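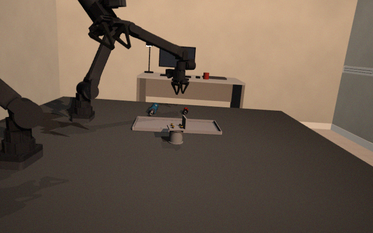

**How do you keep homemade learning cards from falling apart?**

Cut them from heavy card stock, round off the corners, and laminate only the sets your kid uses every week. Everything else can live in a zip pouch and get reprinted when it dies.

I've been making cards, counting mats and matching games at our kitchen counter ever since my oldest was three, and my youngest has just started with letter sounds, so I'm back at it (with better scissors this time!). A few people from the Plaltivbridge parents' swap asked me to write down how I do it, so these are my notes, in no great order.

## Paper and cutting

Regular printer paper is useless for this. You can see the answer right through the back, and a four-year-old figures that out in one afternoon. I buy the Wulama white card stock in the 200-sheet pack, and I'm still on my second one. If your printer jams on thick stock, use the rear feed and put in one sheet at a time. Mine sulks if I give it three.

Four cards to a sheet is my standard size. I used to do eight to save paper, and they were too small for little hands and got lost in the couch. For babies and young toddlers I do two to a sheet.

Cut with a sliding trimmer if you have one. With scissors, cut the sheet in half first and then in half again, and don't try to follow every line from the outside in. Do the corners last. A corner punch is lovely, but for years I traced a nickel and snipped, and those cards look fine.

## Laminating without bubbles

My laminator is an old Lester, bought used, and it takes ages to warm up. Let it! The ready light on mine comes on too early, so I give it five more minutes and go make coffee.

- Cut the cards first, lay them in the pouch with a finger-width gap between them, then laminate and cut again. If you laminate the whole sheet and then cut, the edges are open and they peel.
- Feed the sealed end in first.
- If a pouch comes out cloudy, run it through a second time right away.
- Let it cool flat under a cookbook before you trim.

Markers: dry erase wipes off laminate nicely on the same day. Leave it for a week and it stains, and then you want a dab of rubbing alcohol on a cotton ball (a grown-up job, please). Crayon on laminate comes off with a dry cloth and some patience.

## Storage that kids will put back

I've tried a lot of things here. The shoebox with dividers looked so pretty, and it lasted until somebody tipped it over on the stairs. We had every set mixed together and I spent a whole evening sorting farm animals from numbers.

What works in our house is one pouch per set, one color dot per set. I put a little round sticker on the pouch and draw the same color dot on the back of every card with a permanent marker. When you find a stray card under the fridge you know where it goes, and a kid who can't read yet can put it away too. That is my favorite tip on this page, so if you only do one, do that one.

The pouches stand up in a plastic bin, and I hold the rarely used ones together with a Hegyi ring clip through a punched hole. Punch the hole before laminating, then punch a smaller one through the plastic after, so there's a sealed rim. If you only punch once, at the end, damp gets in and the hole goes gray and furry.

I last counted the whole collection for the swap list and it came to 752 cards. Please don't do that. We use maybe a quarter of them, and the rest are there because I get carried away with clip art.

## Cleaning

Sticky cards are a fact of life. Laminated ones get a wipe with warm water and one drop of dish soap, then dry with a towel, front and back. Don't soak them. Plain card stock can take a white eraser on pencil marks and that's about the limit. Jam means a reprint.

Wooden puzzle pieces and counting blocks I wipe with a barely damp cloth and leave on a rack overnight. Never put them in the sink. I lost a very nice number puzzle that way, the pieces swelled up and not one would go back in its hole.

Felt pieces pick up every hair in the house. A lint roller does it in seconds.

## Making a session go smoothly at home

I'm no teacher, so take this as one mom's kitchen habits. I get one set out, and the others stay in the bin where they can't be seen. I stop while it's still fun, even if we only got through half (this was hard for me, I like to finish things). If the kid wants to build a fence out of the cards, we build a fence.

A rubber shelf liner under the cards stops them sliding when small elbows get involved. Cut a piece the size of a placemat, roll it up, and keep it in the same bin. Also handy under a bowl when you're mixing pancake batter.

For memory games, start with three pairs and all the cards face up for a good long look. Add a pair when it gets too easy. My youngest is up to six pairs and beats me regularly, and she's not gracious about it.

## Things I'd skip

Glitter card stock, because it sheds into the laminator. Self-stick laminating sheets, unless you have the steadiest hands in the county. Those giant 600-piece ready-made kits, at least until you know what your child likes. I paid full price for one in June and we've opened two of the little boxes.

Save your files in one folder, with the set name and the dot color in the file name. "Fruit_green" is a lot easier to find than "final new 2" when you need to replace one chewed banana.

Next on my list is a set of coins and clock faces for my oldest. Same card stock, orange dot.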